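Falolell loan laptop, silver, with charger

Staff equipment > Loans > Laptops

The standard loan machine for anyone at Pendden who is between computers, traveling, or waiting on a repair. It is a Dell with a silver lid and comes with a charger and a padded sleeve. Loans run for up to 3 weeks. Replacement value is $439, and the borrower's cost center is charged if the laptop does not come back.

The lids pick up smudges and light marks from handling. These are cosmetic and do not need to be reported. Dents, cracks and loose hinges do.

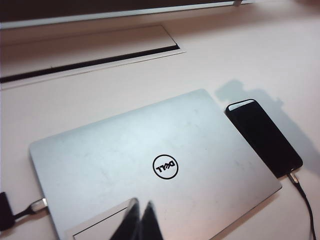
Bretance: Had one of these for two weeks in May. Fine for email and spreadsheets. The sleeve is tight if you leave anything in it besides the laptop, so I carried the charger separately.

A larger sleeve is on order. Until it arrives, please use the side pocket of your own bag for the charger and cable.

Connections and power

Charge the laptop fully before you take it off site. A full charge lasts a working day with the screen at half brightness. The battery is rated for 2,000 cycles, and we check its condition each time a machine is returned.
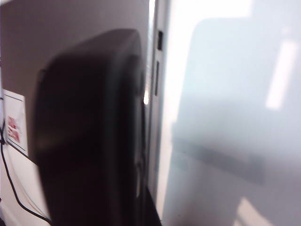 Docking stations are not included in the loan. If you need one, reserve it under the Sosa dock listing, item 291, and pick it up at the same counter. Before you plug anything in, look at the edge of the laptop: there are two dark openings in the metal, and a plug should go into the right one without force. If it resists, stop and check the connector. Bent contacts are the most common repair we pay for.

Labels and stickers

Borrowers may not add stickers to a loan machine. Some laptops already carry one from an earlier user, such as the white "NICE TRY" sticker with red letters. Leave it on. Peeling takes off more of the finish than the sticker is worth. Asset tags must also stay where they are.
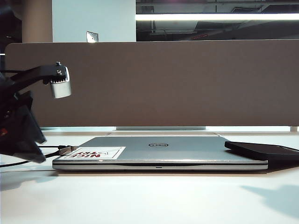

Pendden Workplace Equipment Team

Pickup is at the loan counter until 4 p.m. Bring your badge. Close the lid before you hand the laptop back, and return the charger with it. Loans can be renewed once from your account page if no one else is waiting.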